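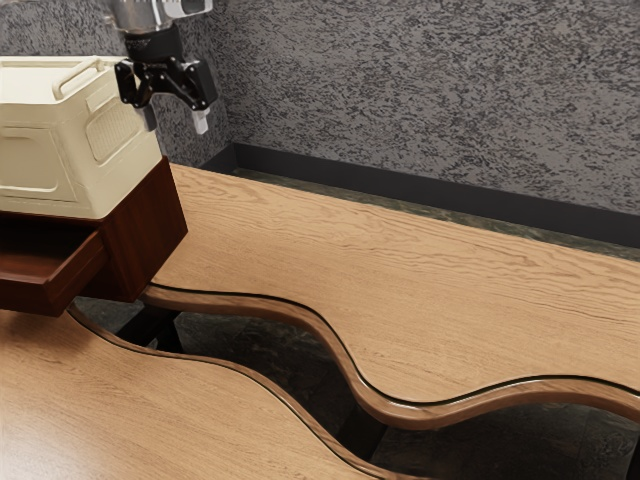

A referral scheme pays an existing customer for bringing in a new one, and the first thing to settle is when the payment falls due. Most small firms choose the first paid invoice. Penitz, the cleaning supplier we looked at in week two, paid on sign-up and found that many of the new accounts never ordered. Keep the paper side simple: a plastic storage box on top of a cabinet will hold a year of referral cards, provided each card has the referrer's name, the new customer's name and the date of first payment.

Working out the cost

Suppose Velent gives a $20 credit to the referrer and nothing to the new customer. In one year it pays 30 credits, a total of $600. The average new customer spends $240 in that year. Before you call the scheme profitable, take off the cost of goods and any customers who would have come anyway – the second figure is hard to get, so ask at sign-up how people heard of the business.

Terms to put in writing

Who can refer, and whether staff are included.
Whether credits expire.
What happens if the new customer cancels.

For the tutorial, read the Moschos case and bring a one-page set of terms for a café in Plistport, population 3,200. Use your own figures for average spend and show your working.

Last updated: June
2 comments | 4 shares
Contact: Duangjai Duangkaew, course coordinator | Back to top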